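Folding shift with the hand-held gripper: how we run it at Prallow

Updated February 27, 2026. Replaces the December sheet, bin that one.

Who its for: anyone moving off the folding tables onto the gripper rota. You already know how to fold. What changes is you do it through a tool, slower, and the recordings go to train the Dalura line at Zornolside.

Before you start

Sign the tool out. Charge above 40 percent or swap it. Wipe both finger pads, lint builds up in the ridges fast.
Sleeves up, rings off, lanyard inside your shirt.
Open and close the jaws a few times. Gritty or sticking? Tag it, take another.

Step 1. Build the stack

Heaviest, flattest thing where it sits best, fold edges facing you. Mixed garments are fine, we want them mixed. Don't tidy a stack to look nice, customers' don't.

Step 2. Line up and close

Jaws open, one each side of the stack. Come in level. Let one pad touch first, then bring the other in. Squeeze until the fabric just gives. Ribbed knits take more squeeze, thin cotton bunches if you rush.
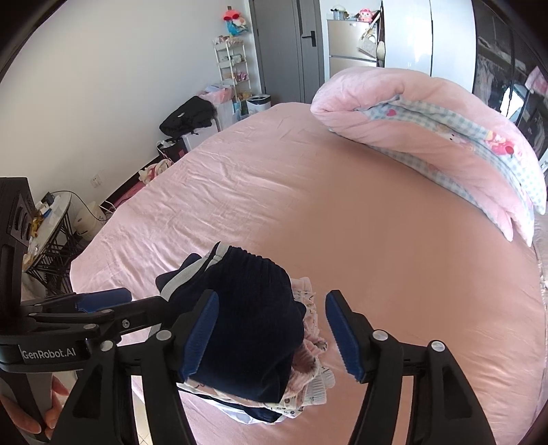
Step 3. Lift and set down

Straight up, a hand's width, pause, move, down. If the bottom layer sags or drags, put it back and go again. Keep the bad ones!! A dropped stack is still a good recording. Mark it "slip" and carry on.

Step 4. Log it

Garment type, result, anything odd. One line. Don't write an essay, don't leave it til the end of shift either.

Breaks and rotation

30 minutes on, then swap to hand folding or packing. Wrist gets tired before you notice. No more than 2 gripper blocks before lunch.

What it does to your numbers

Gripper time doesn't count toward your folding target. Sachdeva system should take it off automaticaly, check your Friday sheet and shout if it hasn't. Pay rate is the same.

When the Dalura line goes in, plain towels and sheets move to it first. Mixed clothing stays with people for now. 25 places on the line-minding course, folders get first pick, form is by the time clock.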